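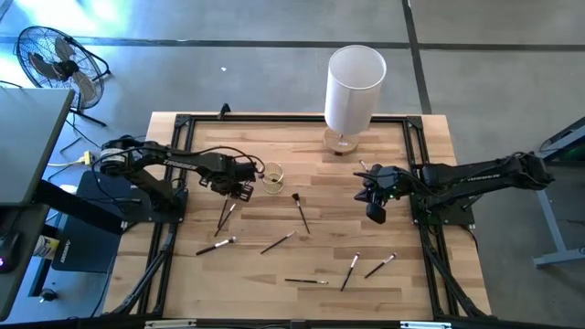

Zistorport two-arm kit: are the stock fingers usable for thin handles?

Aldana Sepúlveda
Posted 18th July

I am comparing bench kits for a sorting task and the Zistorport from Flenmont is on my short list. The base kit is quoted to me at $2539 without the table. The parts are cosmetic brushes and similar items: round handles, metal ferrule, soft head. They arrive lying flat at random angles and have to end up standing in an open wire cup, heads up. A second task in the same cell is handling a small table lamp, mostly turning it and working the switch.

The data sheet gives grip force and opening width and very little on fingertip geometry. What I need to know before I order:

Can the stock fingers pick a thin handle off a bare wood surface, or do I need the precision finger set, quoted at $574 extra?

Is the wrist camera useful at close range, or do the fingers block the part?

Does the two-arm layout pay for itself on a job like this? The payload is listed as up to 500 g per arm, so weight is not a concern for the brushes.

Control will be through the Nurden package. We already hold a license and I would like to keep it.

Amancay Cisternas

I have run the same kit under Nurden since October, on thin-handled tools, so most of this should carry over.

Stock fingers first. They will pick a thin round handle from a flat surface, provided the approach is square to the handle axis. Set the yaw from the overhead view before descending. If the yaw is off, the flat pads touch the handle at one edge, the handle rolls, and you have to start over. Tabletop height matters more than the manual suggests. Probe the surface at several points and store a height map, even on a table that looks flat. A single height value gave me a good grip in the middle of the table and scraping near the edges. 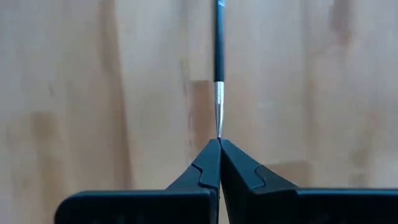 Wrist camera placement is the better half of this product. It is fixed close to the jaws and looks along them, so the fingers take up the bottom part of the view and leave the rest open. With the jaws closed, or close to it, the two tips meet at a narrow point just below the center, and a black-handled tool with a tapered metal end can be lined up right on that point. I use the meeting point as the aiming reference. Train or tune against it and you can correct lateral error during the last part of the descent, where the overhead camera is least reliable. What the view will not give you is depth. A ferrule that seems to touch the tips may be well past them, so take the distance from arm position and not from the wrist camera. Polished ferrules also throw bright streaks that upset edge detection. Lock the exposure manually; auto exposure in Nurden hunts whenever metal fills the center.

Insertion in the cup is a harder problem than picking. An open wire cup is poor for depth sensing and it slides when a handle catches the rim. Two options worked for me: steady the cup with the second arm, or put a non-slip disk under it. The disk is cheaper. I ran 28 insertions with each and could not justify tying up the second arm. Fill from the far side of the cup toward the near side so that standing handles do not block the next approach.

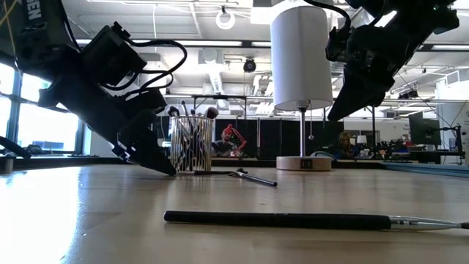 Where the second arm does earn its cost is reach and regrasping. A brush lying along the front of the table, parallel to the edge, is an awkward pick for either arm alone if the handle has to leave vertical. One arm lifts it, the other takes it at the far end, and the wrist never comes near its joint limit. For the lamp, keep it on one arm's side and mark it as a keep-out volume for the other. A tall shade takes up a lot of space at exactly the height where the forearms travel. Nurden lets you define this as a plain cylinder. Add margin for the cable loops, which the collision model leaves out.

A pull chain is a different matter from a base switch. I would not plan on catching a hanging chain with the stock fingers in one attempt.

On the precision set: buy it later if you need it. The stock tips are already narrow. Check the calibration each time you change fingers, as the offset stored in Nurden is not updated for you.

Leiva

We have the one-arm version. Works OK. Support answered in two days when a cable failed. Didn't try brushes, only pens and small screwdrivers, and those were fine with the stock fingers. Get spare cables when you order, they ship separately otherwise.

Aldana Sepúlveda

Thank you both. I will order with stock fingers and spare cables and leave the precision set off. Amancay, which spacing did you use for the height map?

Amancay Cisternas

A five by five grid over the reachable area. Finer than that made no difference on my table.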